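Menlow Student Robotics Club to Show Stool-Building Project, With Caveats

MENLOW, November 2025 - The Menlow student robotics club will open its doors this month to show its current project, a two-armed robot meant to put together a plain plastic stool. Club members are asking visitors to keep their expectations low.

The project, named Naroner, began in August with a budget of 2,000 euros and a disagreement. Stijn Bakker, a second-year student who leads the software group, wanted a task that people would recognize from home. Henk Vandenberghe, the teacher who supervises the club, doubted it was a good use of a school year.

"I can fit four legs to a stool before the students have finished starting up the computer," said Vandenberghe. "I have yet to hear why a machine should do it. What I will grant is that they have learned a lot about how hard it is to put a tube in a hole."
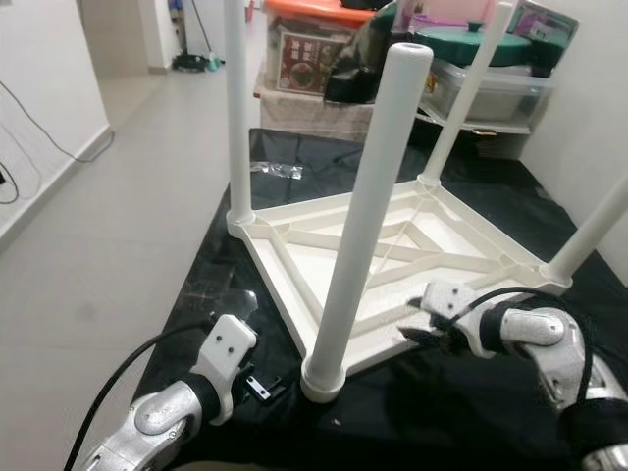
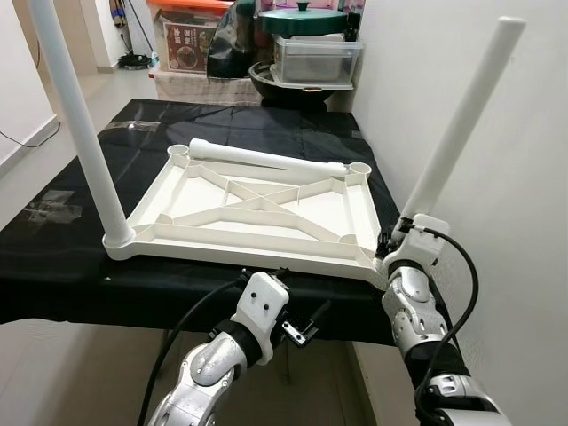

Work on Naroner at the club.

The club has logged 29 full attempts so far and will hand out the complete list at the open evening, failures included. Bakker insisted on that after watching too many robot videos online.

"You see one good run and you have no idea how many bad ones came before it," he said. "Ours will be on paper. If it looks poor, it looks poor."

Members do not claim that the work will lead to a product, and the club has turned down a suggestion to describe the robot as a household helper. It has been trained on a single kind of stool. How it would cope with a different one has not been tested.

The open evening lasts roughly two hours. Entry is free, and visitors may question the students directly. Vandenberghe plans to.

Contact: Stijn Bakker, Menlow Student Robotics Club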